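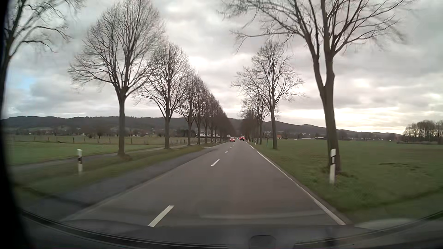
Irby 차선 인식 키트 사용 후기 (고등학교 자율주행 동아리)

우리 동아리가 Irby를 들인 게 2월이니까 이제 꽤 굴려 본 셈이에요. 그동안 게시판에 "그거 어때요?" 하고 물어보신 분들이 많아서 한 번에 정리해 둡니다. 먼저 말씀드리면 저는 이 키트 정말 좋아해요! 불만도 있는데 그건 뒤에 따로 썼습니다.

Irby는 앞유리 안쪽에 붙이는 소형 카메라, 손바닥만 한 연산 보드, 그리고 학습용 소프트웨어 묶음으로 되어 있습니다. 차를 직접 움직이는 기능은 없어요. 녹화한 주행 영상을 가지고 차선을 찾고, 앞차를 찾고, 차로 안에서 내 위치가 어디쯤인지 계산하는 데까지가 이 키트의 영역입니다. 동아리 입장에서는 이게 오히려 마음 편했어요. 운전은 지도교사인 제가 하고, 학생들은 동아리실에 앉아서 영상과 씨름하면 되니까요.

설치는 쉬운 편입니다. 거치대가 흡착식이라 붙이고 떼기 좋고, 보정 과정도 체스판 무늬를 여러 각도에서 비춰 주면 알아서 끝납니다. 다만 각도 조절 나사가 너무 작아요. 장갑 끼고는 못 돌립니다.

제일 마음에 든 건 라벨링 도구예요. 차선 위에 점을 몇 개 찍으면 곡선으로 이어 주고, 다음 장면에서는 그 선을 살짝 밀어서 맞추기만 하면 됩니다. 우리가 지금까지 라벨을 붙인 장면이 1,610장인데, 예전에 쓰던 무료 도구였다면 절반도 못 하고 다들 도망갔을 거예요(작년에 정말 그랬습니다...). 단축키를 마음대로 바꿀 수 있는 것도 좋고, 두 사람이 같은 장면에 다르게 찍으면 차이 나는 부분을 색으로 보여 줘서 토론거리가 저절로 생겨요. "가장자리 선이 끊긴 곳은 이어서 그릴까, 끊어서 그릴까?" 이걸로 한 시간을 떠든 날도 있습니다. 저는 그 한 시간이 이번 학기 최고의 수업이었다고 생각해요.

인식 성능은 길에 따라 차이가 큽니다. 기본 모델은 곧은 왕복 2차로 국도에서 아주 잘 나와요. 흰 점선 중앙선도 가까운 쪽은 거의 놓치지 않고, 오른쪽 가장자리 선도 군데군데 끊긴 정도는 무난하게 이어 갑니다. 문제는 먼 쪽이에요. 점선이 소실점 근처에서 점처럼 작아지면 선이 좌우로 파르르 떨립니다. 이건 해상도 설정을 한 단계 올리면 많이 나아지는데 대신 처리 속도가 뚝 떨어져요. 우리는 화면 위쪽 하늘을 잘라 내고 도로 부분만 높은 해상도로 넣는 방법을 썼고, 이 아이디어는 1학년 학생한테서 나왔습니다. 정말 뿌듯했어요!

의외의 복병은 앞유리 반사였습니다. 대시보드 윗면이 유리에 비치면 희끄무레한 띠가 노면에 겹쳐 보이는데, 기본 모델은 그걸 가끔 차선으로 착각해요. 검은 부직포를 대시보드에 깔았더니 잘못 잡는 횟수가 확 줄었습니다. 설명서에 한 줄만 적어 줬어도 좋았을 텐데요. 갓길 옆에 색이 다른 포장이 붙어 있는 구간도 조심하세요. 경계가 흐릿하면 도로 폭을 넓게 잡아 버릴 때가 있습니다. 시골길에 서 있는 하얀 시선유도봉은 학습 항목에 아예 없어서 우리가 분류를 새로 만들었는데, 추가하는 과정은 메뉴 몇 번 누르면 될 만큼 간단했어요.

앞차 인식은 그럭저럭. 마주 오는 차의 전조등은 잘 잡고, 어두운 가로수를 배경으로 멀리 가는 어두운 색 차는 자주 놓칩니다. 후미등 불빛만 보고 찾게 해 보자는 조가 있어서 지금 실험 중이에요.

수업 구성 얘기도 조금. 딸려 오는 교재는 8차시짜리인데 앞부분이 너무 느리고 뒷부분이 너무 빨라요. 저희는 초반을 합치고, 좌표 변환(도로를 위에서 내려다본 것처럼 펴는 부분)을 길게 늘렸습니다. 여기서 행렬이 나오는데 수학 시간에는 졸던 아이들이 눈을 반짝이더라고요. 학생은 6명이고 보드는 2대, 이 정도면 기다리는 사람 없이 돌아갑니다. 보드 한 대에 네다섯 명이 붙으면 구경만 하는 학생이 생길 것 같아요.

아쉬운 점도 적어 둘게요. 보드 팬 소리가 꽤 크고, 저장 공간이 작아서 영상을 바로바로 옮겨야 합니다. 한국어 메뉴는 번역이 어색해서 "차로"와 "차선"이 뒤섞여 나와요. 저희는 결국 영어 메뉴로 바꿨습니다. 내보내기 형식이 한 가지뿐인 것도 불편한데, 변환 스크립트를 학생이 짜서 해결했어요. 필요하신 분은 댓글 남겨 주세요.

Plundden 키트와 비교해 달라는 분도 계셨죠. Plundden은 모형차가 들어 있어서 바로 트랙을 달릴 수 있고 중학생이라면 그쪽이 훨씬 신날 거예요. 실제 도로 영상을 다뤄 보고 싶은 고등학생 동아리라면 저는 Irby를 고르겠습니다. 검은 테이프로 만든 트랙에서는 볼 수 없는 그림자, 구름 낀 하늘, 닳은 선 같은 것들을 만나면서 학생들 질문이 완전히 달라졌거든요.

별점은 다섯 개 중 네 개 반. 반 개는 그 작은 나사 때문에 뺐어요. 우리 팀은 Briludthorpe 학생 영상인식 대회에 나가고, 예선 자료 제출이 4월 27일 목요일이라 요즘 동아리실이 시끌시끌합니다. 결과가 나오면 이 글 밑에 덧붙일게요!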